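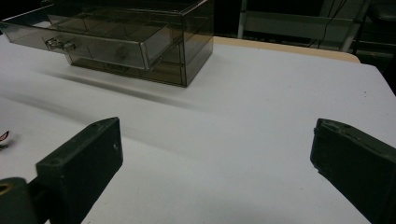 Search this forum Advanced search Go

Sorting out my sewing bits - drawers or tins?

matej_m
I've inherited my aunt's buttons, hooks, press studs and bobbins, all mixed up in one biscuit tin. I counted the buttons on Sunday and got to 425. Do people sort by colour or by size? I'm leaning towards small drawers.

Branislav V
Colour first. When you need a button you already know what shirt it's for. Size you can judge by eye.

kubicek_s
I'd say size. I did mine by colour in February and had to undo the lot. Half of them are some sort of off-white and I couldn't find two that matched. Now I have shirt, cardigan, coat and odd ones.

Branislav V
Off-white goes in with white. I've done it that way for years with no trouble.

kubicek_s
Then you've got one full compartment and a lot of nearly empty ones.

Chutima B
Whichever you choose, thread matching sets together before they go in. I use a bit of cotton through the holes and a knot. Keep bobbins well away from buttons, they unwind and tangle round everything.

Are any of your press studs on the original cards? Leave them on if so. The sizes are usually printed on the back.

matej_m
A few are on cards, yes. Mostly Goson, with the price still on. No idea how old.

eduardp
Don't bother with drawers. Jam jars with lids. I dropped a drawer down the stairs once and was finding hooks and eyes in the carpet until we moved.

Branislav V
Jars are fine if you've got the shelf. I haven't.

matej_m
No shelf here either, so drawers it is. Going by size to start with, and the whites can have a section to themselves. Thanks for the tip about the thread, Chutima - 53 sets tied so far.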